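How to Set Up a Snack Table for a Small Office or Meeting

by Iqra Durrani
Published 18/10/2024

A snack table needs very little: one clear surface, a few trays and baskets, and something to raise the items at the back. This guide covers a table for up to 25 people, set out once and topped up during the day.

What you need

A plain table, wiped down, with no cloth
Two shallow trays with a raised rim
Two or three wicker baskets, at least one of them round
A clear tiered rack for bottles
A clear stepped shelf for jars
Napkins and small plates

I use the Varon rack because the steps are deep enough for a standard bottle. Any rack will do if the bottles don't tip when you pull one out of the front row. Test it before you fill it.

Step 1. Place the tall things first

Put the bottle rack at the back of the table, near the middle. Load the upper tier, then the lower one. Leave a finger's width between bottles. Turn the labels forward.

Step 2. Sort the packaged snacks

Packets, bars and rice crackers can share one tray if each kind has its own stretch of it. Put the bars flat and the bags next to them. Don't stack bags more than two deep or they slide over the rim.

Step 3. Set out the baskets

Use one basket for foil containers and another for sandwiches. Foil containers stack well in an oval basket. Sandwiches cut in triangles go in the round one, standing up against the rim with the filling showing, so people can tell what they are taking.

Keep an empty tray in the center of the table. It takes whatever comes out of the kitchen last.
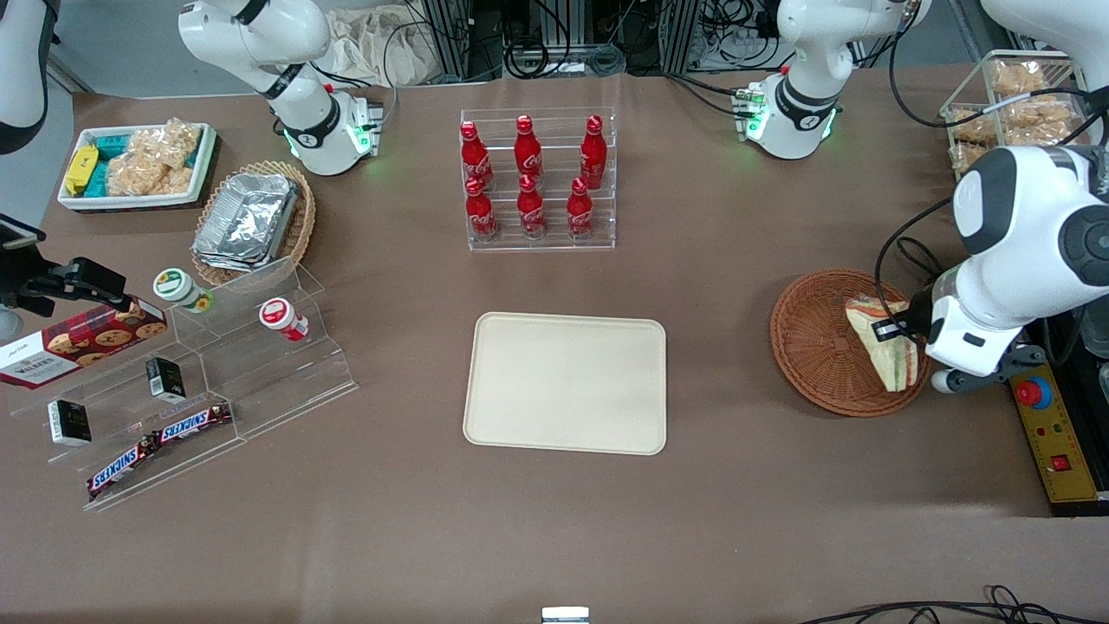

Marek wrote to say that he lines the sandwich basket with parchment and changes it at every refill. He also puts egg and tuna in a separate basket with a card, after a mix-up at a lunch in May. Both are good habits. If you have only one basket for sandwiches, fold the parchment up in the middle to make a divider.

Step 4. Add the jars

Small jars go on the stepped shelf. Set the shelf at an angle to the table edge so it can be reached from two sides. Put a clean spoon beside each open jar and keep the lids nearby.

Step 5. Plan the refills

Sandwiches should not sit out longer than two hours. Put out half, keep the rest in the refrigerator, and swap the basket at the halfway point. For 17 people I make 25 sandwich halves and hold back ten. Bottles and packets can wait in a box under the table.

Cleaning up

Empty the baskets and shake out the crumbs. Wipe wicker with a damp cloth and let it air dry before stacking. Wash clear acrylic with dish soap and a soft cloth. Paper towels scratch it, and so does the rough side of a sponge. Store the rack upside down.

Filed under: Hosting, Kitchen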